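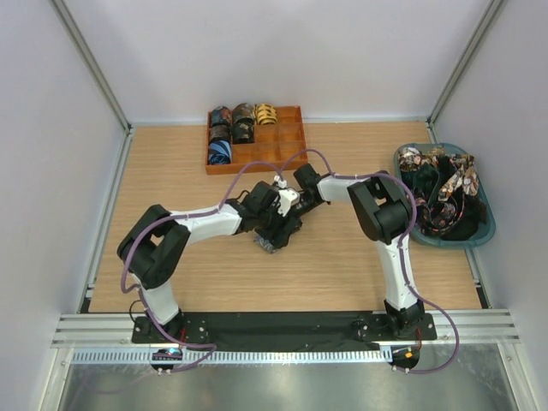 Foro > Células y manipulación > Mantenimiento
Tema: Célula de dos brazos enrollando corbatas, deriva del brazo izquierdo y cables morados

torno_viejo escribió:
Abro hilo porque en el otro se mezcló todo. La célula es la de las corbatas: dos brazos sobre la misma mesa, cesta a la derecha con el montón, bandeja naranja detrás. Cogen una de la cesta, la enrollan entre los dos y la dejan en un hueco. El problema es que a partir de media mañana el izquierdo empieza a dejar el rollo pegado al tabique, y cuando llega a la fila del fondo ya lo pisa. Los de Werklow dicen que con recalibrar al arrancar el turno basta. Llevo desde mayo oyendo eso y recalibrando.

El contador de ciclos marca 3.408 desde el último reapriete de bases. ¿Alguien con una parecida?

m_ribera escribió:
Yo miraría primero la placa negra de delante. Si las dos bases van atornilladas a la misma placa y la placa al perfil, cualquier cosa que ceda ahí la pagan los dos brazos. ¿Has puesto un comparador en la brida?

torno_viejo escribió:
Puesto. Con el brazo extendido hacia el centro se mueve algo, pero menos de lo que luego me falta en la bandeja. Así que la placa no lo explica todo.

pasante77 escribió:
Los cables. Fíjate cómo van los morados: el del izquierdo sale por fuera de la articulación, baja a la base y vuelve a subir por encima de la mesa hasta la muñeca. Eso tira. En la nuestra teníamos un lazo así y cada vez que la muñeca giraba hacia la bandeja el cable la frenaba un poco. Cambiamos la posición de dos clips y se acabó.

m_ribera escribió:
No me lo creo. Un cable de ese grosor no desplaza un brazo que mantiene posición en lazo cerrado. Como mucho te hace subir la corriente del último eje.

pasante77 escribió:
En lazo cerrado respecto al encoder del motor, que no es lo mismo que la punta de la pinza. Con un reductor con holgura, el cable decide de qué lado de la holgura te quedas. Haz la prueba en vez de discutirla.

m_ribera escribió:
La haría si la célula fuera mía. Lo que digo es que en este foro todo termina siendo el cable, y luego se aprieta un tornillo y se arregla solo.

Thư Đàm escribió:
Llevo dos células con esta disposición en el taller de Lý. Antes de tocar cables ni bases, comprobad que la bandeja no se mueve. La nuestra iba posada sobre la madera sin nada, y cada vez que la pinza entraba en un compartimento y rozaba la pared la empujaba un pelo. Al cabo de 80 piezas estaba girada lo suficiente para fallar en la esquina. Todo el mundo culpaba al brazo.

Marca el contorno con lápiz por la mañana y mira al mediodía.

torno_viejo escribió:
Marcada. Se mueve, sí. Poco y hacia el fondo. Le he puesto dos topes y cinta de doble cara. Mañana digo algo.

Ya que estamos, lo que hago de rutina, por si alguien ve un disparate:
- Al arrancar, los dos brazos a reposo y repaso a mano los clips de los cables en los tramos blancos.
- Reapriete en cruz de los tornillos de las bases cada 800 ciclos. Esto lo decía el manual de Vitell y yo no lo cumplía, ya habéis visto el contador.
- Pinzas limpias con un paño seco. La pelusa de la tela se mete en los dedos y resbala.
- Comprobar que las dos pinzas se acercan en el centro sin tocarse. Van muy justas.
- Canaleta gris abierta y soplada cada 10 turnos.

dosmasas escribió:
Lo de la canaleta cada 10 turnos me parece excesivo. ¿Qué sale de ahí?

torno_viejo escribió:
Pelusa. Bastante más de lo que pensaba, pero admito que igual sobra.

dosmasas escribió:
A mí lo que me chirría es la cesta. Todas revueltas y hechas un nudo, casi todas negras o verde oscuro con flores, una encima de otra. Por mucho que calibres, la pinza va a coger dos de vez en cuando, y el peso extra en la punta también te desplaza el rollo. ¿Cuántos de tus fallos son de ésos? Pesik vende un separador, aunque a ese precio se lo pueden quedar.

torno_viejo escribió:
Alguna coge doble, no lo niego. Pero entonces fallaría también a primera hora, y a primera hora va fina.

dosmasas escribió:
A primera hora llenas la cesta y las de arriba están sueltas. Las enredadas son las de abajo. Llegan justo a media mañana.

torno_viejo escribió:
Eso no lo había mirado.

m_ribera escribió:
Ni cable ni placa, entonces. Me apunto medio punto.

pasante77 escribió:
No te apuntes nada hasta que mueva los clips.

torno_viejo escribió:
Actualizo. Con los topes puestos, mejor: la fila de delante entra limpia toda la mañana. La del fondo sigue quedando pegada al tabique, aunque ya no lo pisa. Bases reapretadas, dos tornillos de la izquierda cogieron un poco de vuelta. He cambiado tres cosas a la vez, así que ya sé que no demuestra nada. Los clips los dejo para la semana que viene, y ésos solos.

Thư Đàm escribió:
Si después de los clips sigue igual, vuelve a enseñarle la posición de cada hueco del fondo por separado. Calcularlos todos desde una esquina da por hecho que la bandeja es recta, y las nuestras de plástico no lo eran.

torno_viejo escribió:
La mía se calcula desde una esquina. Voy a ponerle una regla.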